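Home > Classroom and Club > Manipulation > Hand-held Grippers

Fadora Hand-held Gripper Pair, Club Edition

Item no. 465
Price per pair: $3,000
In stock
Reviewed for this shop by Veerle Lambrechts, club and school desk

What you get
Two hand-held grippers, left and right
Marker plates, already fitted
Two charging cables
One shallow practice tray
Printed setup guide, 58 pages
Spare finger set, one pair

Not included: laptop, table, objects to pick up, robot arm.

Read this before you order

We sell a lot of kits to clubs and we take a lot of them back. The Fadora pair comes back less often than most, and I still think many of the teams who ask for it shouldn't buy it.

The maker's leaflet says students will be "teaching robots in minutes." They won't. They will be picking things up with a pair of plastic hands in minutes. What they get at the end of the afternoon is a pile of recordings, and somebody has to sort those, throw out the bad ones and train something on what is left. The software that comes with the kit does the sorting badly and the training not at all. If no student in your club has written a script before, expect the first month to go into that.

The second claim is that the pair "replaces an arm." It does not. You can record without an arm, and for a small club that is a real saving, but at some point the students will want to see a machine do the job. The mount fits the Hendriks desktop arm and, with an adapter we charge extra for, the older Skornetti. It fits nothing else we carry.

Where it does earn its money

Cloth. Most club grippers are sold with a picture of a wooden block, and a block tells you very little. Folding a small rag, or getting it into a tray with both hands, shows quickly who has thought about the task and who hasn't. The curved fingers give a little and they hold thin fabric better than the flat pads on the Ballberg set, which costs less and lets go of everything. I wouldn't use either one for coins or paper.

Two hands also make better student projects than one. The team has to decide which hand goes first and stick to it for every take. We've had clubs argue over that for a whole meeting, and I'd call the meeting well spent.

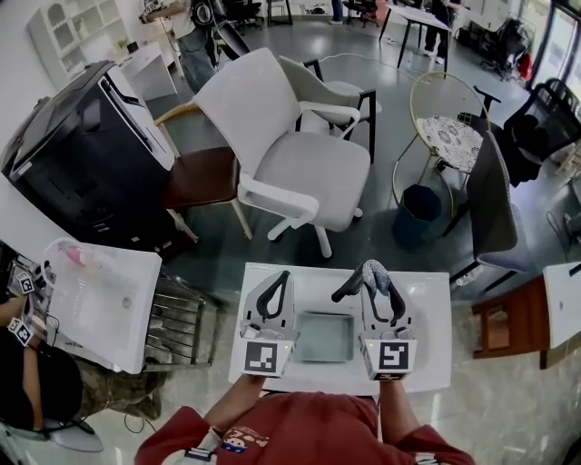 Space matters more than the leaflet lets on. Each person recording needs a table of their own and enough elbow room to work without bumping a neighbor. Keep the tabletop plain and put bags, tubing and spare cables somewhere else. A shiny floor or a bright window can upset the tracking, and the only cure I trust is to run a few test takes at the hour your club meets. The guide spends half a page on this. It should be ten.

Common questions from clubs

Can we enter competitions with it?
Some. Read the rules first. Plenty of events want a working robot on the day and will not accept recordings, however good.

How many students can share a pair?
One records, one resets the objects, one watches the screen. Anyone beyond that gets bored.

Will younger students manage?
The grip suits teenage and adult hands. Smaller hands tire fast, and tired takes are bad takes.

How long does a charge last?
The maker says a full school day. I'd plan on an afternoon and charge over lunch.

Is the software free?
For the first year. After that there is a fee, and the maker has changed it before. Ask us for the current figure before you write your grant request.

Specifications
Body: white plastic
Fingers: black, curved, replaceable
Tracking: printed square markers, one camera view minimum
Finger opening: 132 mm
Recording format: open, documented in the guide
Repair: fingers and plates by the user, everything else by us

Returns and trial loans

Unopened kits can come back for a full refund. Opened kits lose the price of the finger set. Schools may borrow a pair before buying, and I would push any first-time club to do so. Loans for the May project season go early. Bring the laptop you plan to use when you collect the kit, and we will install the software with you at the counter.

Prices valid from 1 January 2019. Adapter for Skornetti arms sold separately.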